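Butcher block counter still sticky after oiling, how do I fix it without starting over?

Siham Sqalli
Member, Vetgate

Hi everybody. I have a maple butcher block counter that runs along one wall of the kitchen, 92 inches long, and I've gotten myself into a mess with it.

It came with the house and looked pretty dry and gray by the sink, so in May I sanded the whole top by hand and put on a can of Zesitz counter oil my brother-in-law had left over. The can said "thin coat." I figured thirsty wood, more oil, right? I poured it on, pushed it around with a rag, went to bed and didn't wipe anything off. Next morning it looked gorgeous (it really did) and I did the same thing again. And then once more.

Now it's tacky. Not everywhere, it's mostly the middle stretch and a strip along the backsplash, but if I leave a cereal box on it overnight I have to peel the box off and it leaves the print behind. Crumbs and cat hair stick to it. I've tried dish soap and warm water, which made it feel better for maybe an hour. I've also run a fan on it.

The stretch next to the sink is fine, by the way, so I'm guessing that part soaked it all up.

Things I'd like to know:

Will it dry if I leave it alone? It's been nearly 34 days.
Do I have to sand it all off again? My shoulder is still mad at me from the first time.
What do I put on afterward? I do roll out dough right on it, so it has to be okay for that.

I don't have the lid of the can anymore, only the can, and the back label is mostly covered in drips. I can read "tung" and "blend" and something about rags. Thanks in advance!

Rania Nasr
Regular contributor

Oh, I have been exactly where you are, only mine was a kitchen table and I had a toddler sticking to it.

If it says tung and it says blend, you've got a drying oil, or mostly one. That's good news, because it can be cured or taken off. Plain mineral oil never hardens at all, it just sits there, and that would be a different conversation. What you have is a thick layer that skinned over on top and stayed soft underneath. Tung and linseed harden by taking oxygen from the air, and the air can't get down through the skin. So will it dry on its own? Some of it, very slowly. After a month I'd quit waiting.

Before you sand anything, try this. Get a quart of mineral spirits (or the citrus stuff if you can't stand the smell, it works too, just slower), a bunch of old cotton T-shirts and one of those white scrub pads. Not the green ones, they're too scratchy and sometimes leave color behind. Open the windows and turn off the pilot light if your stove has one. Gloves!

Do a section as long as your arm. Wet it with the spirits, let it sit ten minutes, scrub along the grain with the white pad, wipe it up right away with a clean rag, then go over it with a second rag while it's still damp. You'll get this amber goo. Gross but very satisfying. Move on to the next section and overlap a little. I needed two passes on the worst part of my table and one everywhere else.

Then leave it overnight and feel it in the morning. If your palm slides, you're done with that part. If it drags, go again.

About the rags, since your can mentions them: please don't ball them up in the trash. Oily rags can heat up on their own and catch fire. I hang mine flat over the fence until they're stiff, and then they go out. If you haven't got a fence, put them in a metal can with water and a lid.

As for your shoulder, borrow a random orbital sander next time. My neighbor lends me hers and I pay in lemons.

Fouad Abdelaziz

just use polyurethane over it. we did ours six years ago and never had to oil anything

Rania Nasr

Fouad, not over sticky oil, please! It'll wrinkle. And she's rolling dough and I assume cutting on it sometimes, so a film finish is going to get knife marks that water creeps into. It's a fine choice for an island where you just eat.

Fouad Morsy
Top helper, Woodwork and Repairs

Rania has the cleanup right, so I'll only add to it, and then get to your last question, which hasn't really been answered.

I worked the floor at Erkside for a long time (it was a lumberyard with a small cabinet shop in back) and I must have had this talk with a customer every week or so. People are generous with oil. It's a nice thing to put on, it makes the wood look expensive, and you want to keep going. I once sold a man a gallon for a cutting board.

On the cleanup: the strip along the backsplash is going to be your stubborn one. Oil runs into that joint and pools. Get the spirits in there with an old toothbrush, and then pull a folded rag along it with a putty knife pushed inside the fold. If your caulk is silicone, it may let go when you do this. Mine did. Pull it out and redo it at the very end, after the oil has cured, or the new bead won't grab.

If two passes don't get you there, use a card scraper. It costs less than a decent lunch and it takes off gummy finish way better than sandpaper, which will just clog. You bend it a little with your thumbs, lean it away from you and push. It feels silly for five minutes and then it clicks. Once the gummy stuff is off you can sand lightly with 180 and then 220. Somebody will tell you to go up to 400. On a counter I don't bother, the wood gets so slick it hardly takes any oil, and after a couple of wipe-downs you can't feel the difference anyway.

Let me also say something about temperature. Oil likes a warm, dry room. I aim for 68 degrees or better with a window cracked. A fan is good, but point it across the room and not down at the counter, or you'll be decorating it with dust.

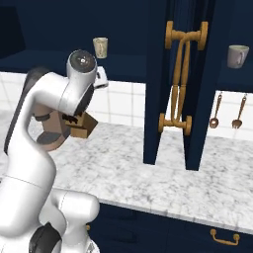
Credit: Bennani Kitchen Renders

Now, what to put back on. You have two easy roads.

Road one, same family of oil as you've got. Pure tung oil, no blend, thinned half and half with citrus solvent for the first coat. Wipe it on, wait half an hour, and then wipe it off like you changed your mind. I mean really off, with a dry rag, till the rag stops picking anything up. Wait a day or two, do it again. Three or four coats like that and then let it alone for a few weeks before you do anything wet on it. You can set a plate down long before that, just be gentle. If you have anyone in the house with a tree nut allergy, ask their doctor first, as tung comes from a nut.

Road two, mineral oil and beeswax, the stuff in the little tubs. It's not as tough and you'll be redoing it every month or so, but you can't really mess it up and it's ready to use the next morning. It does have to go on wood that's fully clean of the gummy layer, or you'll seal the gum in.

For someone rolling dough, I'd go with road one and keep a tub of the wax for the spot by the sink. That spot isn't fine, by the way! If it drank three floods of oil and still looks dry, water has been getting into it for years. Lay a wet paper towel on it for five minutes and look for a dark patch when you lift it. Also get a flashlight and look at the underside around the sink cutout. A lot of installers leave that edge raw. If it's bare, give it the same oil as the top.

Roksolana Demchenko
New member

I had this with a different brand. I put baking soda on it, left it a while and it was less sticky but then I had white in all the grain and it took ages with a toothpick. Wouldn't recommend. Following because my desk is doing it too.

Siham Sqalli

Thank you all, this is so much more help than I expected!! I did one test section tonight, the cereal box spot, with the citrus stuff. Rania, the goo. You weren't kidding. My palm slides now except for one patch the size of a coaster, so I'll go over that again tomorrow.

Fouad M, I did the paper towel by the sink and yep, dark patch. I looked underneath too and it's bare wood all the way around the cutout. So I'm going with the pure tung and I'll do the underside first while I still have some energy. Is it okay to do that edge with the sink in place or do I have to drop it?

Fouad Morsy
Top helper, Woodwork and Repairs

Leave the sink where it is. Use a small foam brush, work it in wherever you can reach, and wipe off the drips before they land on whatever you keep down there.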